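Chapter 4
Light with a Twist: Polarisation and Optical Rotation
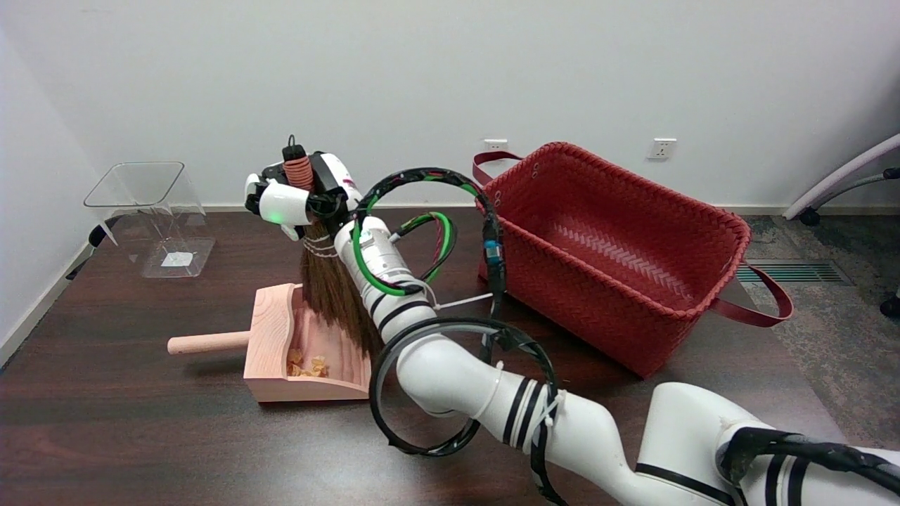

Figure 4.1 A hand brush held over a wooden dustpan, with a red woven basket alongside.

In Chapter 3 we treated light as a wave with a wavelength and a speed, and paid little attention to the direction in which its electric field points. For interference from two slits that was good enough. It will not do for the materials in this chapter, which respond differently to light depending on how the field is arranged.

4.1 What you need from earlier chapters

You should be able to write down a plane wave travelling along the z axis and split its electric field into x and y parts. You should also be comfortable with the idea of phase. If the section on adding waves of equal frequency gave you trouble, go back to it now, as we use the result on almost every page.

4.2 Linear and circular polarisation

When the x and y parts of the field rise and fall together, the field always lies along one line and the light is linearly polarised. When the two parts have equal size but one lags the other by a quarter of a cycle, the tip of the field goes round in a circle. We call this circular polarisation, and it comes in two kinds, left and right. Books differ on which is which. We shall name the sense as seen by someone looking back towards the source.

Any linearly polarised wave can be written as the sum of a left and a right circular wave of equal strength. Work through this on paper before reading on — it is the key step in explaining why sugar solution turns the plane of polarisation.

4.3 Handed materials

A molecule that cannot be laid exactly over its mirror image is called chiral. In a solution of such molecules, left and right circular waves travel at slightly different speeds. After some distance they are out of step, and when added together they give linear light again, but in a new direction. The angle turned depends on the length of the path, the concentration and the wavelength. For most clear solutions it is larger at 400 nm than at 500 nm.

Some materials also absorb one kind of circular light more strongly than the other. This is circular dichroism, and we return to it in Section 4.6.

Before you start

Khang La and Sawsan Boutros pass linearly polarised light through a tube of sugar solution and find that the plane has turned by 11 degrees. Write down what you would expect if the tube were twice as long, and keep your answer for Problem 4.2.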